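The border trail, and why I went to a meeting about it

I never thought I'd be the type to drive two hours for a public presentation on cross-border tourism, but there I was in August, in a village hall with a plate of plum cake on my knee, listening to Juraj Urban talk about signposts. He's the one pulling together the Trorari trail, a walking and biking route that wanders back and forth over the border and is supposed to get people like me to stay longer than one lunch.

And I loved it! The plan is 689 kilometers of marked path, most of it on farm roads that are there already, split between partners in both countries. Each side used to print its own map, and each map just stopped at the line, as if the hills did too. I have both at home and I've tried taping them together. The scales don't match.

The money part was harder to follow (two budgets, two sets of forms, and one joint office in the old Tetteh mill that answers to both). Elfriede Brinkmann, who rents out rooms near the river, asked if small guesthouses would get anything out of it or if it would all go to the spa hotels. Good question. She was told there's a fund of 3,000 euros per guesthouse for bike sheds, laundry rooms and that kind of thing, and she wrote that down very firmly.
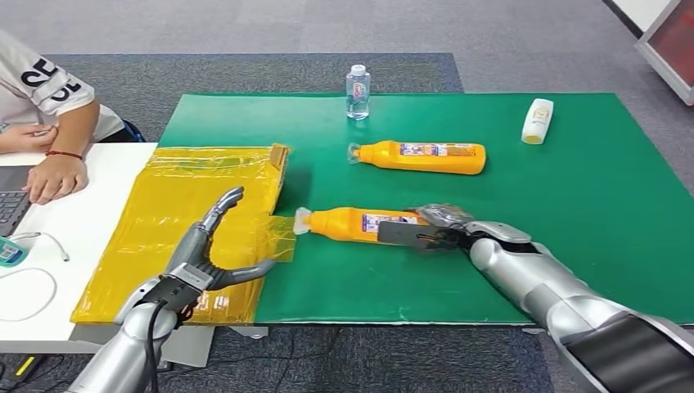

What I'd do with a long weekend there

If you want to go before the signs are up, you can. I did 4 days on the southern loop and only got lost once, in a cornfield, which I blame on my own map taping. Start at Gondix, where the bus stops right by the bakery, and go east so you have the afternoon sun behind you. The first stretch is flat and a bit dull – then you come over the ridge at Satgate and there are vineyards all the way down.

Book your beds ahead, though. Vanderleia Siqueira at the bike rental told me the last room in the valley is usually gone by noon in summer, and she wasn't kidding. I ended up on a fold-out couch above the wine cellar (very comfy, very loud frogs).

The next meeting is on 24/09/2026 and they want comments on the northern section. Mine is going to be about benches. There's a climb up there with no place to sit at all, and my knees have opinions.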